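To: Cokonstead Residents' List
Subject: Re: Kitchenette bookings, 5th April

On behalf of the Cokonstead office, members are advised that the fee remains $20 per session. 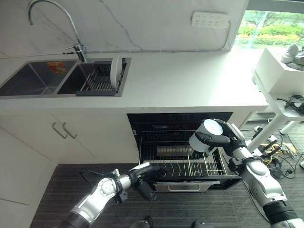 Kitchenette sink and drying rack.

> Does the February rate still apply to groups
> of 30 using both the hall and kitchenette?

It does. Groups above that number should book the Tindinitz Room, which is licensed for 136 persons. 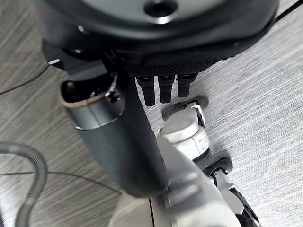 Cancellations require 3 days' notice in writing. Keys are to be returned to the Nassar Street counter.
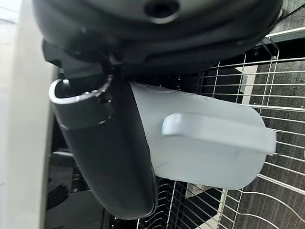

Cheques should be made payable to Cokonstead Residents' Association.

Bookings Office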